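Datasets > Household > warkovstead-recipes

# Warkovstead Recipe Cards

Handwritten recipe cards, typed up. 94 cards so far, mostly baking, some soups. Maintained by Tín Ông.

## What's in it

- cards.csv, one row per card
- notes.txt, stuff scribbled on the backs
- units.md, what "a teacup" meant (best guess)

Spelling left as written. Oven temps in Fahrenheit where the card gave one. If it only said "hot oven" the temp column is blank, dont fill it in.

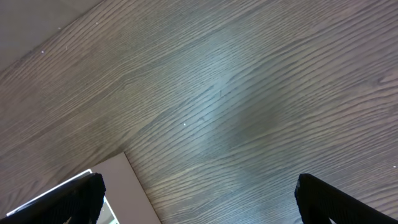

Can I scale the recipes up?

Soups scale fine, but for the cakes stick to the servings column, most were written for 8 and go dense past that.

## Known problems

- 5 cards have no title. Listed as untitled_a, untitled_b etc
- Macapagal biscuit card is in twice, two different hands, sugar amounts dont match. Kept both
- "Plavosside loaf" might be two recipes run together. Needs someone who has baked it
- Dates mostly missing, so no sorting by year

## Changes

April 29, 2025: fixed butter amounts, split the notes out of the main file, removed teh old Cuveo export. Import from January had broken fractions (1/2 turned into a date). Should be OK now, tell me if you find more.

## Use

Free for anything non-commercial. Credit the project name.

Contact | © Warkovstead Recipe Cards | Back to top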